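What Happens After the Post: How Readers Answer Celebrity Relationship Advice

Student project report
Kiprono Koech
Media and Everyday Life, second-year project

Why I picked this topic

I grew up in a house where the radio was always on, and the part of the evening my mother and aunts loved best was the call-in hour, when some singer or actor would come on and tell everyone how to stay married. They would talk back to the radio the whole time. My aunt once put down a pan of onions to argue with a man who had been divorced twice and was explaining patience. So when our class was asked to choose something from popular culture that we could follow over a few months, I knew pretty quickly that I wanted to look at the same habit in its present form, where a famous person posts a few lines about love or money or in-laws and a great many strangers write underneath.

My question was a small one. When a well-known person gives advice about marriage and money, do the people who comment talk about the advice, or do they talk about the person? I had a strong guess going in (the person, of course), and I will say now that the guess did not hold up as well as I wanted it to.

Where the material came from

I used the public comment sections of two entertainment pages, Nerkeck and Jumier. Nerkeck is the chattier of the two. It reposts what celebrities say with a line or two of its own on top, usually a teasing one, and its readers tend to know each other by now. Jumier writes longer pieces and puts the quote in the middle, so you have to read a bit before you get to the part people are angry about. I left out comments that were only emoji or only a friend's name, because I did not know what to do with them, and I left out replies to replies for the same reason.

That gave me 300 comments to read, all of them under posts where a singer, actor or TV host had said something about whether couples should share a bank account, who should pay for a wedding, or whether a wife should know what her husband earns. I began in December and read them in the evenings, usually after nine, with a notebook and far too much tea.

How I sorted them

I put each comment in one of two piles. The first pile was for comments that dealt with the advice itself, whether the writer agreed or not. The second was for comments that dealt with the celebrity: their past relationships, their clothes, their last movie, whether they had any right to speak. When a comment did both, I went by whichever came first. My roommate, who kindly read a batch of them with me, thought this was unfair to people who like to warm up with an insult before they get to the point, and I think she was right, but by then I was too far along to change it.

I worked in the media room on the Jevetville campus for most of this, and at my own kitchen table for the rest. 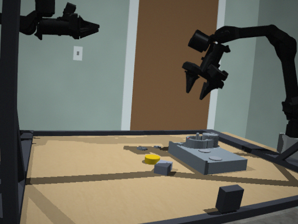
Figure 1. Simulated workcell with two black robot arms and a brown door behind the table.

What I found

Of the 300 comments, 187 went into the advice pile. I had expected it to be far fewer, and I went back over a good part of the notebook to make sure I had not been too generous. People really did want to discuss the bank account. They wrote about their own parents, about a brother who hid a loan, about the relief of having one account for rent and another for everything else. One woman on Jumier wrote four paragraphs on school fees and never mentioned the actor at all. I am not sure she had noticed who he was.

The comments about the celebrity were shorter, and they came early. Under nearly every post the first screen or so was people saying "look who is talking" in one form or another, and then the mood shifted and the longer stories started. If you only glance at a comment section — and I think most of us only glance — you would come away believing that everyone is there to be rude. You have to scroll to reach the aunties.

The two pages were different from each other too. On Nerkeck, the line the page adds on top seemed to set the tone. When it was a joke about the celebrity's love life, the comments followed the joke. When it was a plain question to the readers, such as who paid for your wedding, they answered it, often at surprising length. On Jumier the comments were calmer overall, though I suspect that has something to do with how much reading you have to do to reach the box.

There was one host, whom I will call Biwott in this report, whose posts did not fit the pattern. Biwott tells stories against himself. He had posted about borrowing money from his wife to buy her a birthday present, and the readers under that one were almost tender with him. They teased him, they gave him advice back, and several told him to apologize and take her out to dinner. I had nowhere good to put those comments. They were about the person and about the advice together, and I ended up following my own rule and sorting them by their first few words, which felt a bit silly.

What I would do differently

I would add a third pile for a start, mostly for Biwott's readers. I would also ask a second person to sort the whole set, so that I could see where we disagreed, and I would keep the replies to replies, where I noticed some of the best arguments going on while I was busy ignoring them. I did not write to any of the commenters. I would like to, if I can find a way of doing it that does not feel like knocking on a stranger's door.

I should mention too that I only read comments in English, and both pages have plenty that switch languages halfway through a sentence, very often at the funny part.

Thanks

Thank you to my roommate for her patience and her opinions, and to my aunt, who read a draft of this over the phone with me and still disagrees with the man about the onions. The notebook with my sorting is available to anyone in the class who would like to borrow it, provided they can read my handwriting.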